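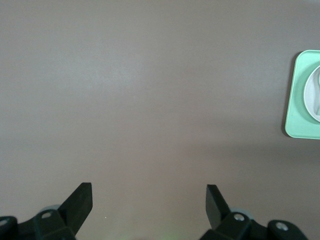
So I finally wrote down our house rules for the arm. It only took me 18 months of saying them out loud to every new person at Inovus, and then Vilho Toivonen asked me why they weren't on the wall. Fair point!

Rule one is the boring one. Before you hit start, the fingers are open and there's nothing between them. I don't care if you checked before lunch, check again.

Rule two is about speed. First run of any new task goes at 30 percent, with a hand on the stop button the whole way through - and yes, that means a whole hand, not the one that's also holding your coffee. If you want to go faster after 5 clean runs, go ahead and write it in the log.

Rule three started a bit of an argument. I want dishes and trays set down well off to the side at the start, so the arm has to come and find them. Vilho likes them closer to the middle (it's quicker, he's right about that). We settled on writing down which way you did it, every time. I was looking back through the 1368 runs we have from the Zelgate job and for a good chunk of them I have no idea what the starting layout was. That hurt.

Oh, and wipe the table between people. Look at the screws on the fingers while you're down there, and if one feels loose, tell me before you tighten it.

I still need something sensible on who gets to change the settings. If your shop has a rule for that, please send it my way, ours is currently "ask Vilho."

7 comments | 3 shares

Contact | Copyright, all rights reserved | Back to top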